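Chapter 7

Looking After One Small Cell

What this chapter covers: first checks on a bench arm, setting the tool point, teaching a pick over a tip rack, cables, gripper fingers, the weekly and monthly jobs, and what to write down.

7.1 Where we start

By now you've read six chapters on how arms move, and I suspect you're itching to get your hands on one. Good! From here until the end of Chapter 9 we stay with a single cell and we look after it. It's a six-axis arm with a two-finger parallel gripper, it sits on a table, and it handles racks of pipette tips. In our workshop at Skosness we call it Bako, after the label on the crate it arrived in, and I'm going to go on calling it Bako here because "the manipulator" makes me sleepy.

I look after Bako with Ya-wen Lu, who wrote most of the control program and who has much steadier hands than I do. When she and I disagree about how to do something I'll give you both versions and you can pick. We disagree mostly about cables.

You might ask why I've chosen such a small job for three whole chapters. A tip rack weighs next to nothing, it has a lid, it has a grid of holes, and it has to be put back exactly where the next step expects it. If the arm is two millimetres out when it's stacking sacks of flour, you'll never know. Two millimetres out over a tip rack and you've got tips all over the table and somebody from the lab upstairs asking if you're quite finished. So the small job teaches you more about setting up than a big one would.

7.2 Before you switch anything on

Let me tell you how I did this wrong. In my first December with the cell I came back from a week off, powered everything up, pressed start and went to put the kettle on. While I was away someone had moved the table to sweep under it, and they had put it back very nicely, nearly where it was. Nearly! The arm went down to where the rack used to be and pressed one finger straight into the rim. It cost us a set of fingers and most of an afternoon, and I had to explain it to Ya-wen, which was worse.

So we now begin every session with the power off and our hands in our pockets. Look first. Walk all the way round if you can. You're checking four things:

Is the base tight to whatever it's fixed to? Look for a gap under the bracket, or a bolt head that stands prouder than its neighbours.

Is the table where the program thinks it is? We have a strip of tape at two corners, and the table edges have to meet both.

Has anything been left inside the reach of the arm? Lids are the usual culprits, then pens, then mugs.

Do the cables hang the way they hung yesterday? More on this in 7.5.

Only when you're happy with all four do you turn the key. Then you run the arm at its slowest speed through one full cycle, with your thumb on the stop button, and you watch the whole thing. Yes, the whole thing, even the boring bit where it goes home.

7.3 The tool point, and why it wanders

Back in Chapter 4 we said that the controller doesn't know what you've bolted to the end of the arm. It knows where its last flange is. Everything beyond that is a number you typed in, and if you typed it in wrong the arm will go very precisely to the wrong place.

On our cell there's a fair stack of parts beyond the wrist. An adapter block comes first, then a metal coupling ring, then the body of the gripper, then the fingers. Each one has a height. Each joint between them can sit a tiny bit crooked. When people tell me their tool point has "wandered", nine times in ten a screw in that stack has worked loose, or somebody took the gripper off to clean it and put it back with a crumb of something in the ring.
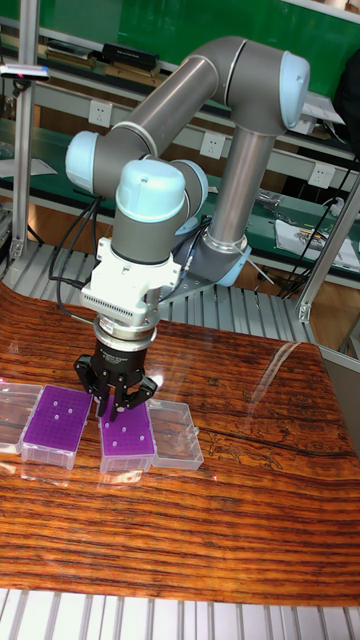 Figure 7.1 The gripper over the right-hand tip rack, fingers open. Note the order of parts below the wrist: white adapter block, silver ring, black gripper.

To check the tool point you need a fixed sharp thing. We use an old scriber held upright in a block. Close the fingers, bring the tips down until they just kiss the point, and save that position. Now tilt the wrist and come back to the same point from another side, and save that. Do it four times from four clearly different directions. The controller works out the one spot, relative to its own flange, that would make all four true.

Four is the fewest our controller will accept. I like six. Ya-wen does four but takes twice as long over each, and I have to admit her answers are usually better than mine.

Two warnings. First, don't do this with the four directions all bunched together, because the sums go wobbly and you'll get an answer that looks fine and isn't. Second, write the old numbers down before you save the new ones. If the new length differs from the old by more than half a millimetre, stop and go looking for the loose screw before you believe it.

7.4 Teaching the pick

Once the tool point is good, teaching the pick is rather pleasant. Put the rack in its place, take the lid off and set it well to the side, and open the fingers to their working width.

Start high. I teach a point 80 mm above the rack and call it the hover point. The arm must always pass through the hover point on its way down and again on its way up, and it may only travel sideways above that height. This one rule has saved me more broken plastic than anything else in the book.

From the hover point, come straight down in small jogs. Go and crouch so your eyes are level with the table, and look from the front. Then get up, go round, and look from the side. A finger that seems perfectly centred from the front can be a good way off from the side, and you will not see it from your chair. Knees permitting, do this every time.

When the fingers are either side of the rack, with the same gap left and right, close them slowly at low force. Watch the rack and ignore the fingers. If the rack shifts as they close, one finger touched first and you aren't centred. Open, jog a hair towards the finger that touched first, and try again - you want the rack to sit perfectly still while both fingers arrive together. Think about that direction for a moment, by the way, as it's easy to get backwards when you're tired. The finger that arrives early is the one that's too close, so the whole gripper has to move outwards on that side.

Now save it, go back up to hover, nudge the rack slightly with your finger, put it back against its stops and run the pick again. If it works three times with you disturbing it in between, I'd call it taught.

One more thing about table tops. Ours is varnished and very shiny, and you'll find that a glossy surface plays tricks when you're judging height by eye, as you see the rack and its reflection and the gap between them seems to move. Lay a sheet of plain paper down while you teach, then remember to subtract it. (I forgot once. Paper is thin. It was fine. Don't forget anyway.)

7.5 Cables, the great argument

A cable on a moving arm leads a hard life. It bends at the same few places over and over, and in the end the copper inside gives up while the outside still looks perfect. What you'll notice is a gripper that fails to close now and then, always in one pose, never when you're showing it to someone.

My way is to leave generous loops back along the arm, so that no single spot has to bend sharply. Ya-wen's way is to clip everything close and leave slack only at the joints. Her cables look lovely. Mine are easier to swap. The danger with mine is snagging, so if you go the loopy way you must turn each joint slowly through the whole of its working range and check that nothing catches on the table edge or gets trapped at the elbow.

Whichever way you choose, keep a spare gripper lead in the drawer. We change ours at 3,000 cycles on the Festeo counter, needed or not. You may get far more from yours. I'd rather spend ten minutes on a quiet Tuesday than lose a morning hunting a fault that comes and goes.

7.6 Fingers and faces

Fingers wear on the inside, where they hold. Run a fingertip down each face (power off, please) and feel for a step or a shiny patch. Wipe them with a damp cloth every week, and dry them. Keep oil well away, as a slippery finger makes people turn up the force, and too much force squashes racks.

We check grip with a little test block cut from scrap. It weighs 152 g, and the arm has to lift it, hold it while you count to twenty, and put it down without any slip you can see against a pencil line. A new pair of fingers gets 700 practice grips on the block before it goes anywhere near a rack. That sounds like a lot, but you set it going and do something else nearby.

7.7 The log book

Ours is a paper book on a string. We tried the Tetari software for a while and it was perfectly good, but the book gets filled in and the software didn't. Put the date, your initials, what you found and what you changed. A proper entry looks like this:

Mar 30, 2025. YL. Tool point checked, four directions. Length up 0.2 mm on last time. Ring screws snugged. Pick run three times, good. Left finger face slightly shiny, watch it.

Short, and I can work from it. Compare that with one of mine from the early days, which says "bit off, fixed it". Fixed what? I've no idea.

Before you go on to 7.8, where we take the gripper off and clean the coupling ring, copy the four checks from 7.2 on to a card and fix it beside your own machine. You'll need it for the first exercise.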